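2019-05-01, bindery bench, morning

Reading copy of Drallach is in two pieces again. I finished it last night at the bench with the lamp clamped to the nipping press, which was a mistake, because the last third is the kind of book you read with your thumbs and the spine was already tired. Split clean at page 211, right where the ferryman tells her the house has been sold. Whoever glued this block at the factory must have had a sense of timing.

Notes on the repair first, then on the book, as Zeyu Cheng has asked me to stop mixing them up. (I will mix them up.)

Block: perfect bound, hot melt, brittle. Scraped the spine down with the dull knife. Fanned and glued with PVA, both directions, mull on top, left under weight. Cover is the usual laminated card with a lighthouse on it. There is no lighthouse in the novel. There is a water tower, mentioned once, in a dream. 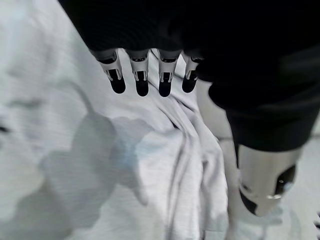

Black hand, white cloth.

The book. Skenska's first one, Ekham, was a village mystery with too many cousins. This is better. Drallach is a reservoir town, half of it under water, and the heroine goes back to settle her aunt's estate and finds that the aunt has been paying rent on a drowned house. I liked that a great deal. I liked it for 13 chapters, in fact, and then the brother arrives.

The brother is a problem. He talks like a man reading his own obituary aloud. Every scene he's in stops so he can remember something, and what he remembers is usually weather. I had him down as guilty by his second cup of tea, was told firmly by the plot that he couldn't be, and then he was. I don't mind guessing. I mind being argued with and then handed the thing I guessed.

Back to the block at eleven. Glue had skinned over but the tail was still tacky, so I put it back under and made tea. Trimmed two endpapers from the cream stock. Cut the first one with the grain going the wrong way, after 7 years of telling other people to check the grain. It's now a bookmark.
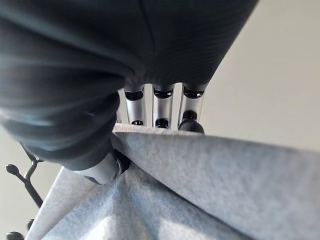

What Skenska does well is money. Most suspense novels have a vague inheritance floating over them like a zeppelin. Here we get the actual rent book, with the entries set in small type, and you can work out for yourself when the payments stopped making sense. I went back and checked them against the dates in the letters. They hold up, apart from one November that seems to happen twice. I wrote to the publisher about it on a postcard. I expect to be treasured.

The ferryman deserves his own book. He has maybe nine pages and gets all the good lines, including the one about the church bell, which I won't copy here because Zeyu hasn't read it and reads this notebook over my shoulder.

Ending: rushed. We spend forty pages getting into the boat and three getting out of it. The aunt's last letter explains everything, then explains it again in case we were in the kitchen. I'd have cut the second page of it and left the drowned house alone.

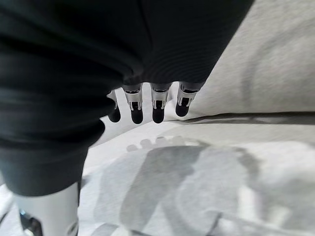 Afternoon. Block out of the press, square enough. Opened it at the front, the middle and page 211, and it lay flat each time without complaint. Cased it back into its lighthouse. The spine has a slight lean, which I'm calling character. Shelf tag is 1455, same as before, under S.

Next on the pile is Eder, which Zeyu says is "slow but you'll cry." I've been promised this before. It is sewn, at least, so if I cry on it the pages will stay in.

To do: more mull. New blade for the board cutter. Find whoever shelved the second copy of Ekham with the cookbooks, and thank them.

Comments (4)

papercut_mags
The brother!! I threw it across the room at the tea scene, which may be how my copy split too. Mine went at the ferryman page as well, is that a bad batch?

Zeyu Cheng
I do not read over your shoulder. I read from the other side of the bench, upside down. What about the church bell?

old_vellum
You fanned with straight PVA? I'd cut it with a little paste so the next poor soul can get it off again. Agree about the rent book, best thing in it.

tollhouse
Liked Ekham more than this. I kept a list of the cousins inside the back cover and felt very clever by the end.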